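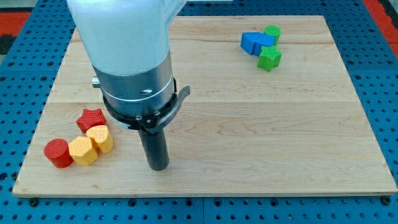
How to remove limescale from an electric kettle

Level: easy
Time: one evening, most of it is waiting

In my town the water is very hard. When I moved to my first apartment here, I bought a new kettle, and after one month the bottom of it was already white and rough like a stone. The tea had a thin skin on top and small flakes were swimming in the cup. I have tried several methods and now I always use the same one, which I will explain on this page.

What you need

- citric acid powder, food grade (I buy the Meltix one, but any brand is the same thing)
- a tablespoon
- a soft sponge without a metal side
- clean water

You can also use white vinegar. It works, but the smell stays in the kitchen until the next day, and my family complains. If you use vinegar, take one part of vinegar and two parts of water, and open the window.

Before you start

Unplug the kettle and let it become cold. Take out the small filter in the spout, if your model has it. On my old Nustodis the filter goes up and out. On some other kettles you have to press it from the inside with one finger. Do not use force, the plastic clips break easily and it is difficult to find a new filter alone.

Look also in the manual. Some makers do not allow vinegar, and a few want only their own product.

Step 1. Fill the kettle with water to a little above the white line of the scale. Do not fill it to the maximum, the liquid will make foam.

Step 2. Put in 2 tablespoons of citric acid for one liter of water. Pour slowly. Stir with a wooden or plastic spoon.

Step 3. Warm the water, but switch the kettle off by hand before it boils. With citric acid I do not recommend to boil, as it can leave another kind of white layer which is harder to remove. Warm is enough. You will hear a quiet fizzing.

Step 4. Unplug it again and leave it for half an hour. If the layer is thick, leave it for two hours. Put a note on the kettle if you live with other people! My husband once made coffee with this water and he still remembers it.

Step 5. Pour everything out into the sink. If the sink is of marble or other natural stone, use the toilet, because the acid will damage the stone.

Step 6. Wipe the inside with the sponge. What is left should come off with light pressure. If it does not, repeat from Step 1 and do not scratch it with a knife.

Step 7. Fill with clean water, boil, and pour out. Do this two times. Taste a little of the third water after it cools. If it is sour, boil one more.

The filter

Put the filter in a cup with warm water and one teaspoon of the acid. After twenty minutes brush it with an old toothbrush and rinse it well.

How often

With our water I do it on the first Thursday of the month. With soft water it can be every three or four months. It also helps to empty the kettle in the evening and not to leave water standing in it overnight.

Can I use the same mixture for the coffee machine?

For a simple drip machine, usually yes, with half of the powder. For an espresso machine please follow the maker's instructions.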